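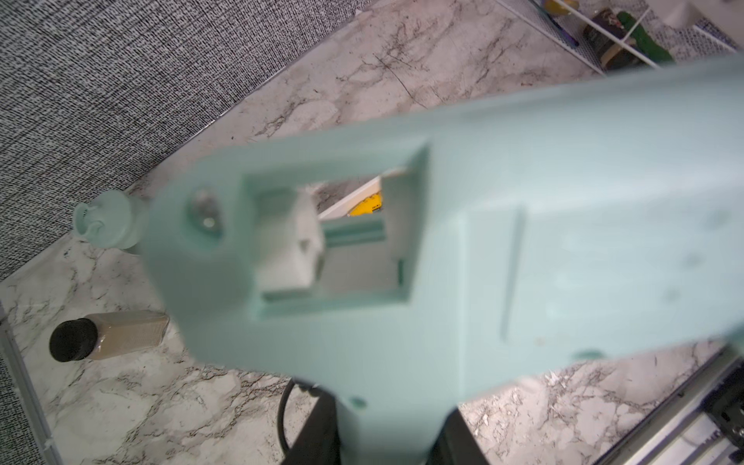

Lendano Gripper Trials, Tool Tray Set

README, last edited Thu 24 October

This folder holds 514 episodes from our side-by-side trial of two finger designs on the Lendano two-arm bench. We had a great time making it, and we hope you have as much fun pulling it apart.

What we wanted to know

Can a plain, flat-faced finger do the same work as a curved one when the object has an awkward handle? Hot glue guns are wonderful for this. They are front-heavy, the handle sits at an angle to the barrel, and the cord tugs on everything. Ehab Shawky suggested them in March and we've been hooked ever since!

The two finger sets

Morsy flat: hard block with a thin rubber face. 18 mm wide.
Dindmont curve: softer, with a shallow hollow down the middle. 12 mm wide at the tip.

Both bolt onto the same gripper body, so swapping takes a couple of minutes and one hex key. Recheck the zero after every swap. Taha El Khatib forgot twice, and those episodes are in the folder named rezero (still usable for vision work, just don't trust the finger gap values).

Tasks

1. Lift one glue gun by the handle and hold it clear of the table for a slow count of five.

2. Pick a glue gun out of the tray with other things lying around it. Either arm may go first, and the operator decides on the spot.

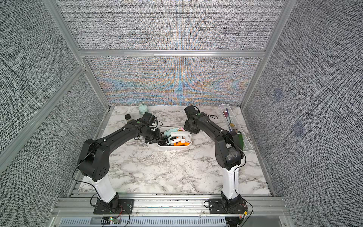

3. Hand a glue gun from one arm to the other over the tray. This is the hard one, and by far the most fun to watch.

Camera views

Each episode has a fixed view of the bench plus one view per wrist. The wrist views are soft up close, so barrel edges can blur when an object is held near the lens. Use the fixed view if you need to see both arms at once.

Early results

The curve wins on task 1, as we expected. The big surprise was task 3, where the flat fingers did better because the second arm could grab from almost any angle. Scores for each episode are in results.csv, with a notes column that is worth reading.

Known problems

Joint logs run at a slightly uneven rate. Resample before training.
Episode 848 is numbered out of order. It was a rename mistake, and the contents are fine.
Grip force is motor current only. We'd love a real force sensor next.

Using the files

Free for research and teaching. Please credit the Jeldale bench team, and if you try a third finger shape on the same tasks, send us your numbers!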